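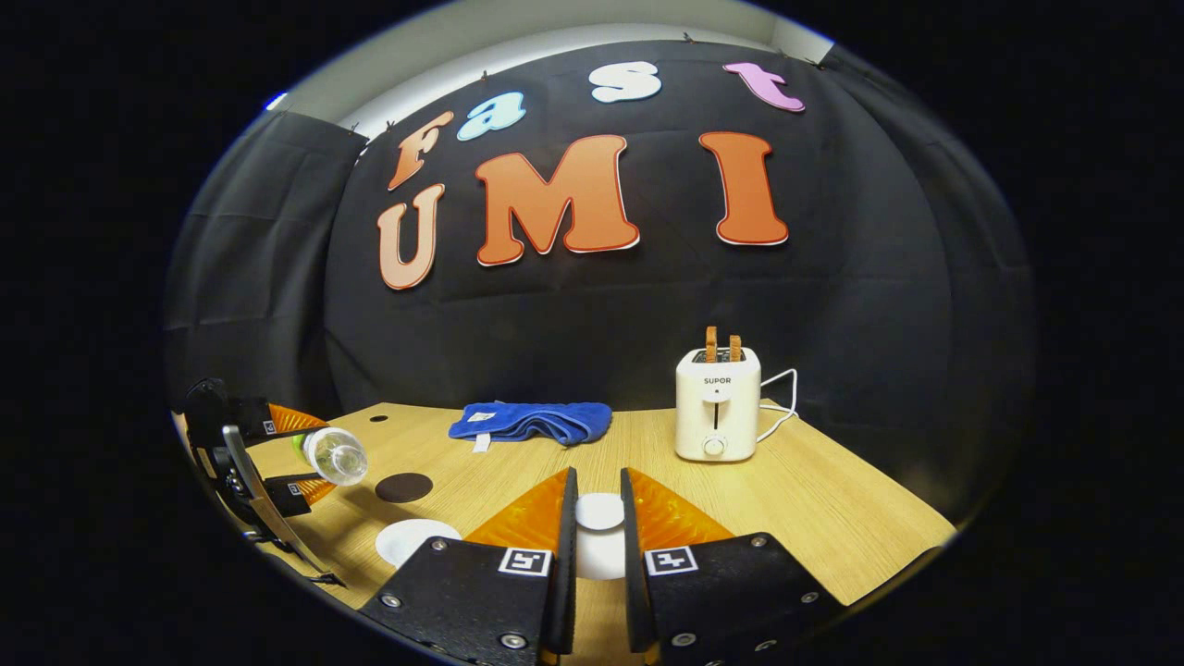

Toaster on the honey-colored table, blue towel still in a heap behind it.

Skip to replies
Search this forum Search Go
Small Kitchens > Counter Appliances
Posted 6/7/24 by Chidubem Adeleke
4 min read

Two-slot toaster, is it worth the table space?

Okay, long one, sorry in advance! I've gone back and forth on this since November. My toaster is the cream-white SUPOR up top, two slots, lever on the front, round white knob near the bottom. I like it a lot. It makes good toast and it's cute (I will fight people on this). But I have one wooden table that does everything and the toaster has sort of moved in for good. The cord is my main gripe, it loops out the right side and heads off toward the back and I'm forever rearranging it.

So do I leave it out, or put it in a cupboard and haul it out every morning? I toast maybe six slices on a weekday because my sister eats like a horse.

Chidubem

Onyeka
Leave it out. If you use it every day it has earned the spot. I put mine away for one whole winter and all that happened was I ate cereal.

Also those slices look right to me, golden at the crust. What number do you have the knob on?

plendulgate
Going to disagree with Onyeka. I had mine out for years and the crumbs got everywhere, under the bread board, in the fruit bowl, in a drawer I swear I never opened. Now it lives on a low shelf and comes out at breakfast. It takes me ten seconds. You let it cool, tip it over the sink, put it back. Much happier.

And please move that towel. I know it's to the side, but a cloth on the same table as a toaster makes my neck itch.

Chidubem Adeleke
Ha, fair about the towel. It's my crumb towel, it gets dropped wherever I was standing. I'll find it a hook. Onyeka, I keep it on 4, but my sister turns it down and then complains her toast is pale.

Sullberg
The towel is fine where it is, come on. It's behind and off to the left, it isn't draped over the slots. I'd worry more about that black cloth if it hangs there full time. Fabric holds on to the smell of toast like you wouldn't believe. My old kitchen curtains smelled like a diner.

Nice letters by the way! The pink t is my favorite.

plendulgate
Sullberg, "fine where it is" until somebody bumps the table. I'm not saying the house will burn down. I'm saying hang up the towel.

Sullberg
And I'm saying you tell everybody to hang up the towel. You told me that in the rice cooker thread.

plendulgate
Because you had a towel ON the rice cooker.

pimex
Can I ask about the little hole in the table, back left? If it goes all the way through, could you run the cord down it? I did that with a desk lamp and it cleaned the whole thing up. You'd need a big enough hole for the plug, obviously, and mine wasn't, so I had to borrow a drill and widen it. Took all afternoon and I got sawdust in the butter.

Chidubem Adeleke
Pimex, I love this idea, but the hole is tiny and it's on the wrong side, so the cord would have to cross the whole back of the table. I'm also not brave enough to drill into it. I really like that wood.

Onyeka
Do not drill the table! Turn the toaster a little and tuck the extra cord behind it with a twist tie. Free, no sawdust.

Chidubem Adeleke
Twist tie it is. I'm leaving the toaster out for now and the towel is getting a hook, so you each get half. Will report back if the crumbs reach a drawer.

plendulgate
They will. Check the fruit bowl first.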